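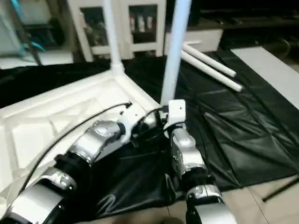 Toltgate Service Manual > Two-arm unit > Faults > Arm stopped in contact with the workpiece

6.4 Arm stopped in contact with the workpiece

Fault 36 means that one or both arms have met more resistance than the force limit allows. The joints hold position and may still be pushing against the part. On table assembly jobs it usually comes up during leg fitting, when a leg goes into its corner at an angle.

CAUTION: Do not pull the leg or the tabletop away by hand while the arms are powered. A loaded arm can spring back when the part comes free.

1. Press the emergency stop. Keep everyone outside the marked area.
2. Check that no cable is caught between an arm and the tabletop.
3. Support the arm from below, then hold in the brake release for that arm only. It will drop if it is not supported.
4. Move the arm clear by at least 65 mm. Repeat for the other arm.
5. Take out the leg and look at the socket. Replace the tabletop if the corner is cracked.
6. Smooth out the floor sheet under the work and pick up any loose legs within reach of the arms.
7. Reset the stop and run the homing routine at low speed.

Note: If fault 36 returns on the same corner, do not raise the force limit. Send the log to Abla Semaan at Vilcombe.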